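圆桌与公共厨具：关于共用茶水区器物配置的几点意见

编者按：本文为本刊“办公与生活空间”栏目约稿，文中观点由作者本人负责，不代表编辑部立场。

近年来，不少机构在办公场所内辟出一角，供工作人员热饭、煮汤、泡茶。此类角落通常没有独立的房间，也没有固定的灶台，往往是一张桌子、几件锅碗，加上墙边尚未拆开的纸箱。管理部门在讨论空间规划时，多把注意力放在工位数量、会议室预订和网络布线上，对这一张桌子则很少过问。笔者认为，这种忽视并不妥当。共用的餐桌虽小，却是一个机构内部秩序最容易被感知的地方，其器物的选择与摆放，理应得到与会议室同等认真的对待。

笔者在赫尔科姆（Helcombe）办公区工作期间，曾参与该处茶水角的整理与登记。该区共有49名常驻人员，面积有限，茶水角与工位之间仅以布面隔板分开。整理工作持续数周，其间争论颇多，最后形成的意见也并非人人赞同。现将其中若干问题整理成文，供同行参考。

首先是桌子的形状。赫尔科姆办公区选用的是白色圆桌。赞成方桌的同事提出，方桌可以靠墙，可以并排，边角都能利用；圆桌放在墙角，桌后必然留出一块无法使用的空地。这一意见在几何上是成立的。然而，共用餐桌的用途首先是让人围拢。方桌靠墙之后，至少有一边失去作用，使用者并排面壁，形同快餐店的窗边长台。圆桌没有主位，也没有角落，两人可用，四五人亦可用，后来者只需将椅子稍作挪动。至于桌后的空地，实际使用中可以临时放置纸箱，虽不美观，却也不致浪费。

其次是桌面的颜色。白色容易显脏，这是采购时最常听到的反对理由。笔者恰恰认为这是白色的长处。在公共场合，污渍看得见，才有人擦。深色桌面上的油迹和茶渍可以存留数日而不为人知，待到手肘粘上才被发现，届时已无从追究，也无人愿意清理。白色桌面使责任变得及时。每日午后一时半左右用湿布擦拭一遍，所费不过片刻。

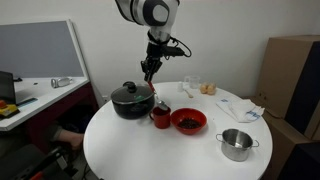 图一　赫尔科姆办公区圆桌上的部分器物：带玻璃盖的黑色汤锅、红色马克杯、盛有豆子的红碗、两枚褐色鸡蛋及不锈钢双耳小锅。

再次是锅具。公共厨具中最易引起争执的便是锅。家庭用锅可以讲究材质与产地，公共用锅则应当以三项条件为准：盖子能否看见里面，把手是否成对，以及清洗是否省事。玻璃盖的意义常被低估。一口不透明的锅放在公共桌面上，每个路过的人都会掀开看一看，掀盖者多，负责合盖者少，食物的卫生便无从保证。玻璃盖让人不必动手即可知道锅中是否有物，由此减少了大量不必要的触碰。双耳的好处则在于端取时须用双手，使用者自然会放慢动作。单柄锅在家中固然灵便，在狭窄的公共区域，伸出桌沿的长柄却容易被过往行人碰到。

锅的数量也值得讨论。拉温德兰·科蒂安（Ravindran Kotian）负责该区行政事务多年，他主张大小各备一口，不多不少。笔者起初以为过于节俭，后来接受了他的看法。大锅供多人合煮，小锅供一人热汤或煮蛋，两者用途分明，不会互相占用。若再添第三口，则三口锅皆会长期处于“有人似乎正在使用”的状态，桌面很快便被占满。曾有供应商推荐斯特克比（Stirkby）的整套锅具，大小依次相叠，陈列时十分悦目。此类套装适合有橱柜的家庭，而不适合以桌面为橱柜的办公室。叠放的锅总是最底下一口最难取用，久而久之，等于没有。

关于颜色的统一，意见分歧更大。赫尔科姆办公区的杯与碗取红色，锅取黑色与不锈钢本色，桌为白色。有人认为红色过于醒目，与办公环境不协调。笔者以为，公共器物应当醒目。公共器物最常见的结局是流失：杯子被带回工位，碗被带进会议室，勺子则不知所终。若公共器物与私人器物在外观上毫无区别，流失便几乎无法避免，当事人往往也并无恶意，只是未曾意识到手中之物属于公用。一只红杯出现在灰白色的工位上，旁人一望即知，持有者本人也一望即知。颜色在这里承担了标签的职能，而且比标签耐洗。

杜米萨尼·姆克泽（Dumisani Mkhize）在内部讨论中对此提出过一项有力的反驳。他指出，如果杯、碗、勺柄一律用红色，则器物之间的归属固然清楚，使用者之间的归属却无法区分，午间同时有数人用餐时，难免误取他人之杯。这一担忧有其道理。笔者的答复是，公共的杯子本就不应有固定的主人。用前洗一次，用后洗一次，谁取谁用。希望使用专属杯子的同事，可自备并存放于自己的工位。公用与私用的界线应当划在桌沿，不应划在杯底的姓名贴上。姆克泽先生至今仍持保留意见，笔者尊重其立场。

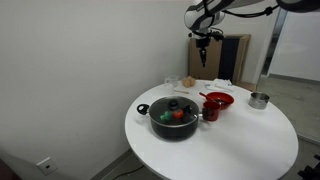 桌面上的位置同样需要约定。笔者主张，锅与杯应当相邻，且靠近使用者一侧；量杯、布巾等辅助之物置于远端。理由并不复杂：锅重而杯常用，若放在远端，取用时手臂须越过其他器物，袖口最易带倒量杯。量杯为透明之物，靠墙而立时尤其不易察觉，更应固定于一处，使人凭习惯即可避开。勺子不宜直接平放在桌面上，置于碗中较为妥当，柄朝外，便于拿取。

布巾一事，看似琐细，实则牵涉卫生。白底蓝纹的布巾在各类厨房中都十分常见，其优点与白色桌面相同，脏了便看得见。但布巾在公共场合的命运往往不佳。它先是用来擦手，继而用来擦桌，最后用来垫锅，三种用途集于一身，任何一种都不再干净。赫尔科姆办公区曾试行分色管理，擦手与擦桌各用一色，实行不足一月便告混乱。现行办法是布巾一律折叠，置于桌面后侧，凡已展开者即视为用过，当日收走清洗。折叠与否，一目了然，无须另立告示。笔者认为这一办法值得推广。

食物是否可以留在桌上，则是另一个层面的问题。主张严格者认为，公共桌面只应存放器具，食物一概不得过夜。主张宽松者则认为，鸡蛋、面包一类耐放之物，留在桌上正是茶水角的人情所在，晚归的同事可以随手取用。笔者倾向于折中：未经烹煮的鸡蛋与豆类，可在当日工作时间内置于桌面；面包应有遮盖；凡已入锅者，煮者须负责到底，离开前或食尽，或带走。这一原则写入了该区的使用须知，全文连同标点不过42行，张贴之后未再增补。

经费问题亦应说明。不少机构迟迟不肯配置公共厨具，理由是开支难以控制。据笔者经手的记录，赫尔科姆茶水角首次配置的全部器物，包括桌子在内，支出为2,000元，此后的补充主要是勺子和布巾。相比之下，塔莫马（Tamomar）园区曾委托卡塔内奥（Cattaneo）设计事务所规划整面橱柜式茶水间，设计稿相当出色，至今尚未动工，该处同事仍在各自工位上吃冷饭。笔者无意评论设计水准，只想指出，一张圆桌与几件锅碗当月即可投入使用，而对于中午想喝一碗热汤的人，时间本身就是一项成本。

当然，圆桌式茶水角亦有其局限。其一，它没有水源，清洗须往返于洗手间或楼层水房，端着湿锅穿过工位，地面难免滴水。其二，它与工作区之间的隔断并不隔声，也不隔味，煮豆与煎炒的气味对邻近工位者的影响，不应以“大家都吃”一语带过。该区目前的约定是只煮不煎，执行情况尚可，但约定终究不能代替通风。其三，纸箱堆放的问题长期未能解决。墙边空处一旦出现第一只箱子，便会出现第二只，箱子与食物相邻，既不雅观，也易积尘。笔者建议将纸箱清理列入每月的例行事务，由物资收发一方承担，不宜由用餐者自行处置。

对于正在筹划同类空间的机构，笔者的建议是先摆桌子，再谈规划。以一个月为期，观察哪些器物经常被使用，哪些始终留在原处，再据此增减。预先拟定的清单往往过长，其中必有一半出于想象。赫尔科姆最初的清单上列有打蛋器、漏勺与两种规格的砧板，采购时因故延后，此后也未见有人提出需要。

该区的使用须知拟于四月修订，届时将就布巾清洗的轮值办法与纸箱的存放期限再行征求意见。姆克泽先生关于杯子归属的提案也已列入讨论事项。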